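From: Saadet Yalçınkaya
To: Pliminley list
Subject: Re: [pliminley] Scrubbing interval on the archive pool, and when to retire old disks

Tia Marsden wrote:

> We run the members' archive on a mirrored pair at Pliminley, with a
> second copy at Bunum that is refreshed overnight. The question that came
> up in January is how often the pool should be scrubbed. At present it is
> monthly. One view is that this wears the disks out for no benefit, and
> that quarterly would do. The other is that we should go weekly, given the
> age of the drives. I would like a figure I can put in the notes.
>
> Secondly, is there any point in the long self-test if we are already
> scrubbing? They seem to do the same job and they collide with the Bunum
> copy if they overrun.
>
> Thirdly, one drive shows 4 reallocated sectors. It has shown 4 for as long
> as anyone has kept a log. Replace or leave?
>
> Tia

Tia,

Taking these in order.

1. Scrub interval. Keep it monthly. A scrub reads every allocated block and compares it with its checksum. On a mirror, a block which fails is rewritten from the other side. The interval sets the longest time that a bad block can sit unnoticed while its partner is still good. If the partner disk fails in that time, the block has to come from Bunum, and that is a slow and manual job. Quarterly makes the exposure three times longer and saves very little. The load of one sequential read a month is small next to what the nightly index rebuild does to the same heads.

Weekly is not harmful in itself, but on our pool a scrub takes almost 16 hours, and it would overlap the copy window every time it ran. If you want more cover than monthly gives, I would sooner spend the effort on checking that the Bunum copy can be restored. The last full restore test I can find in the notes was done by whoever set up Wragg, and it covered the mail spool only.

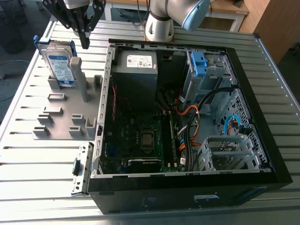

The long self-test is a separate matter and I would keep it. The scrub reads only blocks that are in use. The self-test is run by the drive's own firmware and reads the whole surface, including free space that will be written to later. It also knows nothing of the file system, so it will pass a sector that reads cleanly but holds the wrong data. Each covers a gap in the other. Neither says much about how a drive will behave after it has been handled, so when one has been out of the machine, as with the 3.5-inch drive standing upright in the grey fixture beside the opened tower, run the long test once it is back on power and before it rejoins a mirror. A drive that is going to fail early after a move will often show it there. Do not start a resilver and a self-test together; the test will be pre-empted over and over and may never finish.

To avoid the collision with Bunum, stagger them. What I have on Volier, and what I suggest for the pool, is:

 scrub first night of the month, 02:00
 long test, A second week, 06:00
 long test, B third week, 06:00
 short tests nightly, 01:00, both drives
 Bunum copy nightly, 22:00, as now

The scrub will still be running when the copy would start if it is delayed, so the copy script should check for a scrub in progress and pause it, then resume it on exit. Pausing is safe and the position is kept across a reboot. Cancelling is a different command and does lose the position, so please check which of the two the script calls. The version I was sent calls cancel.

2. The reallocated sectors. A steady count of 4 is not a reason to replace a drive. The raw number matters less than its slope. A drive which remapped a few sectors early in life and has been flat since is in a known state. I would act on any of the following:

 - the count rises between two consecutive monthly readings
 - pending sectors are non-zero and stay so after a scrub
 - the scrub repairs anything on the same drive twice running
 - a long test stops with a read failure, whatever the counts say

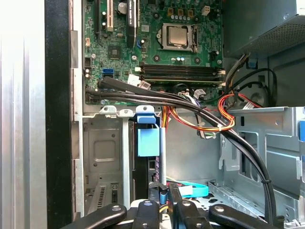

A rising interface CRC count is not on that list. It points to the cable or the connector and has nothing to do with the platters. Reseat or change the cable, write down the count (it never resets), and watch whether it moves. We lost a good drive to the scrap box at Wragg because that counter was read as a disk fault.

3. Logging. At the moment the readings are pasted into the notes by hand, and there are gaps. I would have the nightly job append one line per drive to a flat file, holding the serial number, hours, reallocated, pending, CRC and temperature. Use the serial number as the key, as device names change when the ports are swapped. Keep the last 1000 lines on the pool and copy the file to Bunum with everything else. A log which exists only on the disks it describes is of limited use.

One open point. I do not know whether the controller at Bunum passes self-test commands through to the drives. Some of that family accept the command, report success and do nothing. Could you run a short test there, wait for it, and read the drive's test log back? If there is no new entry, the schedule above applies to Pliminley only and we will need something else for the far end.

I can send the amended copy script once I know which shell is on the Bunum machine.

Saadet

Pliminley list archive | Contact the list owner | © Pliminley | Back to top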